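Undik Community Help > Teleoperation > Recording

Gripper drifts closed when I hand a demo back and forth between operators

Groson_bench2

We are recording teleoperated demos on a two-arm station: pick up a hand tool from the table, hang it on the pegboard. When operators swap in the middle of an episode, the gripper that is holding a tool jumps by a few degrees as the new leader handle engages. With pliers this matters, as the jaws shift and the tool no longer lines up with the peg. We have 80 episodes, and I would like to keep the ones with a swap in them. Firmware is the October release.

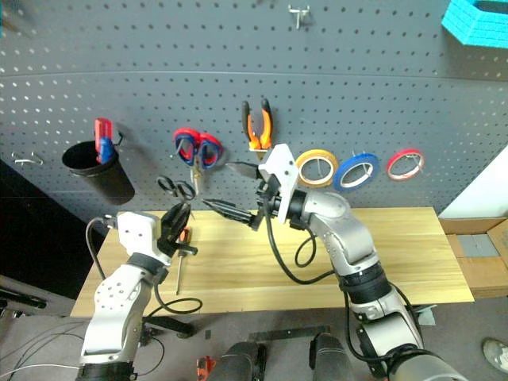 Mwakyusa
The jump comes from the leader handle, and the follower is only obeying it. On engage, the software sends the absolute handle position. Set the engage mode to "relative" and the follower keeps its last grip until the handle moves. Then check the log: if the gripper command changes within 2 frames of the swap, cut those frames. If the tool visibly rotated, drop the episode. A policy trained on it will learn the twitch.

grosalberg_lab
Just don't swap. We did 2,000 demos with one operator per episode and never saw this.

Groson_bench2
Relative mode fixed it for new recordings. The old ones still need trimming. Is there a batch tool for that, or do I write my own?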